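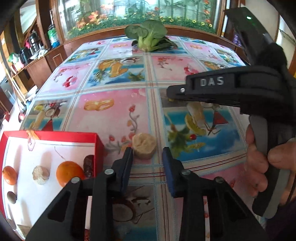

Bok choy sobre mantel de frutas.

Gonçalo Veloso

1/ Hilo sobre los nombres de las verduras y las frutas en español. Soy portugués, aprendí el idioma de adulto, y todavía hoy lo que más trabajo me da no es el subjuntivo, es la frutería.

2/ Empiezo por la verdura de hojas anchas y tallos claros. En la tienda Berkico, donde yo compro, la etiqueta decía «acelga china» en julio y «pak choi» el mes siguiente. La señora que estaba delante de mí pidió «la col esa china». Las tres cosas fueron a parar a la misma caja de la báscula.

3/ Botánicamente gana la señora. Es una Brassica, es decir, de la familia de la col y el nabo. La acelga es pariente de la remolacha y de la espinaca. Pero entiendo a quien la llamó acelga: si uno mira el tallo y la hoja, es lo primero que le viene a la cabeza.

4/ El nombre cantonés quiere decir «verdura blanca». Con el mismo nombre, pronunciado en mandarín, muchas personas piensan en otra col, la larga y apretada que aquí se vende como col china. Pedí una receta a una compañera y cociné la verdura equivocada. Salió comestible.

5/ Tengo desde hace años un fichero de palabras de comida. Antes del verano tenía 1.782 fichas, ahora tiene 1.859. Cada ficha lleva la palabra, el lugar donde la escuché y, si lo sé, de qué lengua viene. La más gastada es la de la judía verde.

6/ Porque la judía verde es judía verde en Madrid, bajoca en Murcia, habichuela en casa de mi vecino andaluz, ejote en México, chaucha en Argentina, vainita en Perú, poroto verde en Chile. Para mí era simplemente feijão verde. Esa ficha ya tiene una hoja grapada por detrás.

7/ El melocotón es durazno en buena parte de América. El albaricoque es damasco en el sur y chabacano en México. El aguacate es palta si se baja lo suficiente en el mapa. Con la patata y la papa pasa algo bonito: papa viene del quechua, y patata es un cruce de papa con batata, que ya era otra planta.
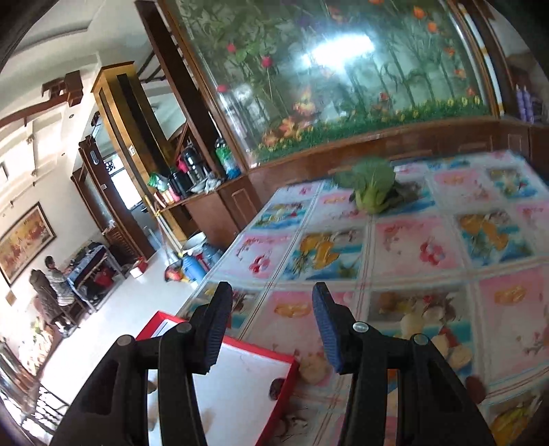
8/ Con la piña tuve un problema distinto. En Portugal decimos ananás y también abacaxi, según la variedad y según quién vende. En español de España es piña, igual que la del pino. La primera vez que leí «piña asada» en un menú pensé en piñones y no la pedí.

9/ La naranja es mi ficha preferida. Viene del árabe, que la tomó del persa, y detrás está el sánscrito. En portugués la primera letra cambió y quedó «laranja». En francés y en inglés la consonante del principio desapareció del todo. Una palabra que fue dejando letras por los caminos.

10/ Me preguntan a veces si no existe ya una lista oficial. Existen los nombres científicos, y son muy útiles si uno habla con un vivero. Yo compro semillas para el balcón en Taddale, y en su catálogo pone el latín debajo de cada nombre. Gracias a ese latín descubrí que había plantado dos veces lo mismo, con dos nombres, en dos macetas vecinas.

11/ Pero a la frutería no se puede ir con latín. Lo intenté una vez, por vergüenza de no saber la palabra, con los grelos. Dije «Brassica rapa». El chico me contestó que de eso no les había llegado.

12/ Otra cosa que no aprendí en ningún curso: las cantidades. Un manojo, un puñado, una ristra, una cabeza, un diente, una penca, un cogollo. Yo pedía «un pedazo de ajo». Tengo 39 fichas solo con palabras de este tipo y sigo dudando entre manojo y atado.

13/ Cuando viví en Zemetska, donde no hablaba la lengua, señalaba con el dedo y ya está. Comía bien y no aprendí ni una palabra. Creo que por eso ahora me obligo a pedir en voz alta, aunque me corrijan. Sobre todo si me corrigen, que entonces sale ficha.

14/ En la panadería Antunes, que es de una familia de Braga, puedo descansar y pedir en mi idioma. Y resulta que la hija, nacida aquí, me habla de «pêssegos» y su madre de «melocotones», cada una en la lengua que menos esperaba de ella.

15/ Una advertencia para los portugueses que llegan: aquí una comida «exquisita» es muy buena. En nuestra lengua «esquisito» es raro, extraño. La primera vez que alguien dijo eso de mi sopa pasé la noche pensando qué le había puesto.

16/ Me faltan muchas palabras de Canarias, de Bolivia y de toda Centroamérica. Si en su casa la calabaza, el calabacín o el maíz tierno tienen otro nombre, escríbanmelo con el pueblo o la comarca, por favor. Sin el lugar no puedo hacer la ficha.

17/ Y si alguien sabe con seguridad la diferencia entre manojo y atado, también.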